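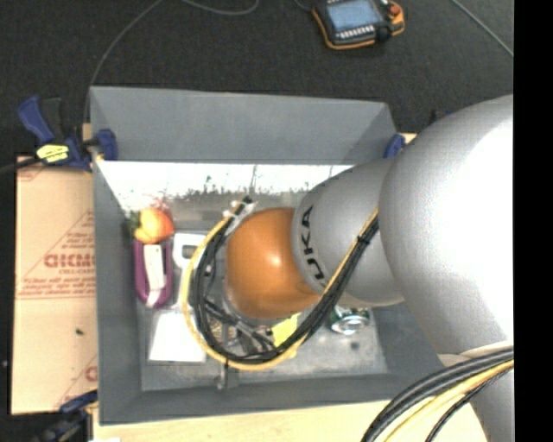
KUKA arm over the big grey bin, can on its side right of the gripper. Clamps on the corners, pendant on the floor behind.

Search this site Go

Gripper tests at Sestow, December

Quick gallery, no time for a proper write-up. We've been trying two grippers on the same arm – the Drutero and the older Lombardi – same bin, mixed bits and peices, 106 picks each. Full numbers when Gorazd has finished the spreadsheet.

Cables strapped on for now, yellow one round the outside of the loop. Want a tidier run before the next lot.

Fruit is up in the far corner. Corners were the worst for both grippers, Lombardi missed 14 there. Drutero better but slow. Flat white things also a pain, will try teh softer pads.

Comments (3)

Adelmo Donati: Which pads did you use on the Drutero?

Nives Serra: Standard ones. Soft ones on order.

Wycliffe Shemweta: That loop would worry me on a full wrist turn – have you got enough slack?

Recent galleries
Camera mounts, side by side
Prusville open day
Old controller vs new controller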